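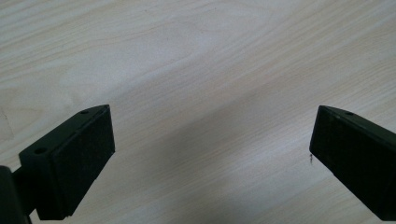
A garra que abria sozinha

Quinta-feira, 31 de maio

Passei boa parte do mês atrás de uma falha na garra manual e só agora consigo escrever sobre ela com algum sossego. Fica aqui o registo, para mim e para quem usa o mesmo tipo de ferramenta.

O sintoma era simples. Com a garra fechada sobre um objeto, ao fim de alguns segundos os dedos perdiam força e o objeto escorregava. Às vezes caía, às vezes ficava preso só por uma ponta. No ficheiro gravado, o sensor de abertura continuava a dizer que a garra estava fechada. Quem olhasse apenas para os números não via problema nenhum.

A primeira pessoa a reparar foi a Omolara Wike, quando revia as gravações de março. Tínhamos 1.107 sequências gravadas com a garra Farna e ela encontrou 24 em que o objeto descia dentro dos dedos sem que a curva de abertura mexesse. Mandou-me a lista com uma única linha: "vê isto antes de gravares mais". Gravei mais nesse dia. Foi um erro meu e tive de deitar fora a tarde inteira.

O que verifiquei primeiro

Comecei pelas almofadas, as placas escuras na face interior de cada dedo. Apanham pó e pelos de tudo o que se pousa na mesa e, quando estão sujas, agarram pior. Num dos dedos, junto ao canto da almofada, há um fiozinho escuro pendurado que eu já devia ter tirado há tempo. Limpei as duas faces com um pano humedecido em álcool, deixei secar e repeti o teste com um frasco de plástico cheio de água. Escorregou na mesma.

Depois fui ao sensor. Calibrei de novo, aberto e fechado, e comparei com a medida do paquímetro. Os valores batiam certo enquanto não havia carga. Com carga, o sensor ficava parado e o paquímetro mostrava que as pontas se tinham afastado quase um milímetro. O movimento estava portanto a acontecer depois do ponto onde o sensor mede, entre a base e o dedo.

Escrevi ao Ankit Agarwal, que montou a mesma garra na oficina dele. Respondeu-me à noite: tinha tido folga nos parafusos dos dedos e resolveu apertando mais. Apertei mais. Melhorou durante dois dias.

A causa

Desmontei os dedos a um sábado, com tempo. Num deles, o plástico à volta de um dos furos de fixação estava rachado por dentro, uma fenda fina que não se via com a peça montada. Cada vez que eu apertava o parafuso, a fenda fechava e a garra portava-se bem. Com o uso voltava a abrir e o dedo rodava um pouco para fora quando fazia força.

Ter apertado mais piorou a coisa. A peça aguentava um aperto moderado e eu passei muito disso, com uma chave comprida e sem medir nada.

Pedi duas peças novas à Skemitz. A encomenda demorou 9 dias. Vieram com anilhas largas, coisa que as antigas não tinham, e a folha que as acompanha traz o aperto máximo. Segui esse valor e pus uma gota de fixador de roscas em cada parafuso.

Porque é que isto me preocupou

Um frasco de plástico que cai na mesa não faz mal a ninguém. Mas na semana seguinte íamos gravar com copos de vidro e com uma faca de cozinha, e a garra trabalha a um palmo da outra mão de quem a segura. O Ayodele Haruna tinha perguntado em março se devíamos usar luvas e eu disse que não era preciso. Agora usamos luva anticorte na mão livre sempre que há lâminas ou vidro, e as facas só entram depois do teste de carga.

O teste é curto. Pega-se no frasco cheio, segura-se durante um minuto com a garra na vertical e mede-se a abertura com o paquímetro no início e no fim. Se mudar, não se grava. Faço-o de manhã e depois do almoço. Também marquei com tinta a cabeça dos parafusos e o plástico ao lado, para se ver logo se algum rodou.

Quanto aos dados, as 24 sequências saíram do conjunto e as da tarde desperdiçada também. A Omolara está a rever as restantes com um critério mais apertado, seguindo o objeto na imagem em vez de confiar na abertura. Ainda não acabou e pode ser que saiam mais algumas.

Estado atual

Peças novas montadas, teste de carga sem variação até ontem. O dedo rachado ficou guardado numa caixa, porque o Ankit quer vê-lo quando cá vier. Falta-me calibrar a segunda garra, que tem os mesmos dedos antigos e que, por agora, está desligada e com uma etiqueta a dizer para não usar.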